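Sorting bin

A sorting bin is an open container used to hold mixed small goods before they are separated by type, owner or destination. Sorting bins are found in laundries, thrift stores, toy libraries and parcel depots. The name covers both fixed metal bins, often set in pairs, and lighter plastic tubs that can be carried by hand.

Design

Most fixed bins are made of sheet metal. Sloping walls guide small items toward the floor of the bin and make the corners easier to reach. Some models have a hole in the floor, which allows water to drain after washing. The Clisham pattern, introduced by the Mottram works, is 80 cm long and holds loads of up to 17 kg. Lalter sells a shallower version with a rolled rim.

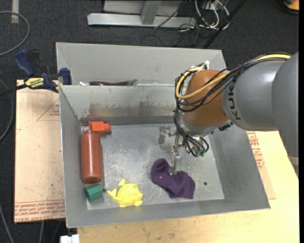
Contents

Bins in toy libraries and family shelters commonly receive soft and hard goods together. Socks and other small clothing are the items most often separated from their pairs -- a problem described by Mahnaz Rezaei in her handbook on donated goods. Toy animals and building blocks are usually removed first and wiped before storage. Cloth items are shaken out, checked for wear and matched where possible.

Use

Written practice differs from one institution to another. Niloufar Nikzad recommends that a bin be filled to no more than 70 percent of its depth and that unmatched socks be kept for 2 months before disposal. Bins are normally emptied and cleaned at the end of each shift.

See also: Laundry cart; Lost property; Toy library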